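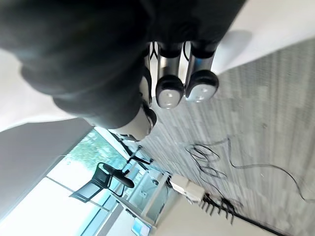

Visit report: open afternoon at the Nelar hand laboratory

Prepared by Ruxandra Husar for the handling and packing group. Visit made in February, 13:30 to 16:45.

Purpose

We have a line at Sesten where small bagged parts are still picked by hand, and two suction trials there have failed on the softer bags. Nelar was showing its multi-fingered hand running on a standard arm, with time set aside for questions. I went to find out whether the hand could hold a half-filled bag without splitting it, what it costs to keep running, and who would have to look after it.

Arrival and layout

The laboratory is on the first floor of an ordinary office building. Visitors sign in downstairs and are taken up in groups. The work area is an office room with a plank-effect floor, and thin dark cables run across part of it. I raised this with the host, who said that overhead trunking is on order. Our own site would not pass an inspection with leads lying where people walk, and any installation at Sesten would need the trunking from the first day.

The hand

Most of the body is black, with a smooth outer cover over the forearm and the back of the thumb. The fingers have a silver cylindrical segment above the tip, and the tip itself is a black housing around a pale pad. Thin black wires run in the open between the fingers. The pads are a consumable part. Nelar changes them after 20 hours of running and keeps a written log, which I was allowed to read. The change takes one person a few minutes with a hex key.

I asked about the exposed wires, as a loose bag corner could catch on them. The engineer agreed that it has happened. A sleeve has been tried and taken off again because it stiffened the outer fingers. There is no fix at present.

Wrist camera

A small camera is fitted at the wrist and looks along the hand. Its picture was on a monitor throughout the afternoon. The hand fills a good part of the view and the room behind turns with the wrist, so for the first few minutes it is hard to tell which way is up. The operators said they stop noticing. With the window behind the hand the background goes nearly white, and the software has to work from the fingers and whatever they are holding. Nelar intends to fit a blind. For Sesten, where there are roof lights over the packing benches, I would want a test at midday before anything is agreed.

Demonstration

Three tasks were shown: lifting a carton, turning a cap, and picking bagged parts out of a tray. The carton and the cap went without trouble. The bags are our case, so I stayed for two full runs of that.

The hand approaches open, closes two fingers and the thumb, waits, then lifts. The wait is there so that the pads can settle and the grip force can be read. It is the slowest part of the cycle. Bags up to 363 grams were lifted and placed. One heavier bag was dropped on the second run and the arm stopped as it should, with a restart from the panel.

Nelar's own record for the month shows 1,503 bag picks attempted, of which 459 were made with the new grip setting. I asked for the failures to be split between the old setting and the new one. They did not have this to hand and will send it.

Safety

The arm ran at reduced speed with visitors present. There was a marked line to stand behind, and a host with a stop button. No fence. At full speed a fence or a scanner would be needed, and the floor space at Sesten allows for a scanner only — the aisle behind bench four is too narrow for anything fixed.

Software

The control program is called Tamihana. It runs on a separate machine and talks to the arm over a wired link. Grip settings are stored per item and can be copied from one station to another. I did not see an item being set up from nothing, and would like to.

Points to follow up

Failure figures split by grip setting, from Nelar.
Price and delivery time for fingertip pads.
Whether Tamihana can read item numbers from our Adar stock system, or whether these must be typed in.
Cycle time at full speed with the settling wait included.
Loan of a hand for two weeks, with our own bags.

I have sent Nelar a box of sample bags in four sizes, including the thin-film type that split in the second suction trial.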